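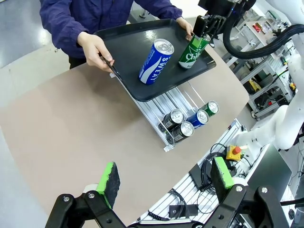
4. Setting up the can cell

Read this section before you switch anything on. Much of it repeats the Mindine quick card, but the card assumes a cell that has never been moved, bumped or tidied by someone in a hurry. Where the two disagree, follow this section until Renata Daza has reissued the card.

4.1 Rack

1. Press the red button on the yellow stop box. Do not rely on the pause on the screen. Pause holds the program; it does not promise that nobody will resume it.
2. Set the rack on the table with the acrylic stop at the lower end. Push the rails down by hand at both ends. If the rack rocks, find out why. Folded paper under a foot is not a repair.
3. Measure from the table datum to the outer face of the stop. The setting is 740 mm. Write down what you measured, even if you would like it to have been 740.
4. Lay the cans on their sides, tops all facing the same way, and let them roll down to the stop. They may settle in two staggered rows. Leave them like that.

Note: The supplier's sheet says the rack "self-aligns any standard can". We have not found this to be true of dented ones. Take dented cans out.

4.2 Grippers and pads

5. Open both grippers fully from the screen, release, then press the stop again before you put your hands near the fingers.
6. On the gripper with the green foam pads, push each pad sideways with your thumb. It should not slide or peel. Look at the dark gripping face for shine, cuts and sticky patches.
7. Wipe the faces with a barely damp cloth. No solvent. Cordeiro's leaflet allows a mild one, but Eetu Karppinen tried it in February and the foam came away from its backing in two places.
8. Check the bolt heads on the finger links. Tighten any that turn under finger pressure and mark them with paint pen.

Pads are listed as good for 3000 picks. Treat that as a sales figure. Ours have been changed at 1412 and at 1000, both times for torn edges, so look at them every shift and ignore the counter.

4.3 Tray handover

The arm can set cans upright on a tray that a person is holding. This is the step that goes wrong most often, and the usual advice ("hold it steady") is of little use.

9. Use the black tray with the raised lip. Hold it with both hands, one at a near corner or edge and the other at the far corner, fingers under the rim and clear of the surface.
10. Hold the tray just above the top of the rack and as level as you can. A small tilt is enough to make a standing can lean.
11. Keep still while the gripper has hold of a can. If you need to move, say so, and have the second operator stop the cell first.
12. Wait for the fingers to open and the arm to lift clear before you take the tray away. The screen may show "placed" while the fingers are still closed. Believe the fingers.

CAUTION: Never grab at a falling can. Let it go, press the stop, and mop up.

CAUTION: The thick black hose on the arm swings wider than the arm does. Keep your head and shoulders out of its path, and check that it cannot catch on the shelving.

4.4 Before handing over

13. Run one can of each kind at slow speed and watch the whole run from the stop box.
14. Move loose cables away from the stop box so that a hand can reach it without looking.
15. Sign the log. If a step was skipped, write which one.

If the cell drops a can twice in the same place, do not adjust the taught point. Repeat 4.1 first – in our experience the rack has moved. Irja Ahonen keeps the only copy of the taught points that we trust, and changes go through her.

Section last checked 2025-03-20, A. Kemppainen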